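Hulholm Linen Bank opens second collection point for winter

PRESS RELEASE - for immediate use

Bedding charity Hulholm Linen Bank is opening a second drop-off point in Bornberg this December, after a busy autumn left its only store room full to the door.

The new point is inside Polat Dry Cleaners, Station Parade. Open from 9am. Ring the bell if the front is locked, staff are often out the back with the presses on.

The Linen Bank passes on clean, good quality bedding to people moving into an unfurnished home, often at a day or two's notice. Last winter it made up 134 bed packs. This year it had already reached 122 by the end of October, and referrals usually go up once the weather turns.

"We get a call at four in the afternoon and someone needs a bed made up by that night," said Şengül Özkan, who runs the Linen Bank. "A flat with a mattress on the floor and nothing to put on it. Sheets are not a luxury. People give us tins and coats, which is lovely, but they dont think of pillowcases."

Each pack has a fitted sheet, a duvet and cover, two pillowcases and a towel. Children's packs get a blanket as well. Singles are wanted most. Doubles always welcome, king size less so at the moment as we have nowhere to put them.

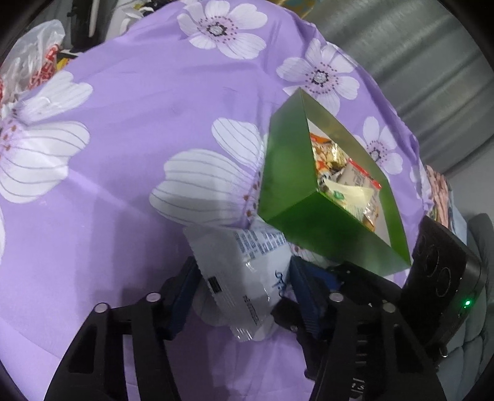

Colours and patterns are all fine. Florals, stripes, plain, cartoon, whatever you have. Ms Özkan says families are usually offered a choice of two or three sets and the bright ones tend to go first.

What we can't take: anything stained or torn, electric blankets, feather pillows, part-used mattress toppers. Odd pillowcases yes. Odd curtains no, sorry, please stop leaving curtains.

Please wash everything before you bring it and write the size on a bit of paper pinned to the corner. Measuring unlabelled sheets takes up most of a Linen Bank morning at present.

Tülin Dağdelen, manager at Polat, said the shop was glad to help. "We've got the space and we've got the machines. If a duvet comes in needing a proper going over we can do it here overnight. Customers have been asking what they can do and now theres a simple answer."

Local firm Gukudley has also given 100 new single sheets and will lend a van for deliveries until the end of Febuary.

The Linen Bank is looking for drivers for early evening runs, and for anyone handy with a sewing machine. A mending group meets at the Hulholm store from 8pm, led by Yavuz Eren. Beginners fine, tea provided, bring your own small scissors if you have them.

Referrals come through housing officers, schools and health visitors. The Linen Bank cannot take requests direct but will point callers to someone who can make one.

ENDS

Notes for editors

Ms Özkan and Ms Dağdelen are both available for interview, mornings best. Press enquiries to Hatice Baysal at the Linen Bank office, Hulholm.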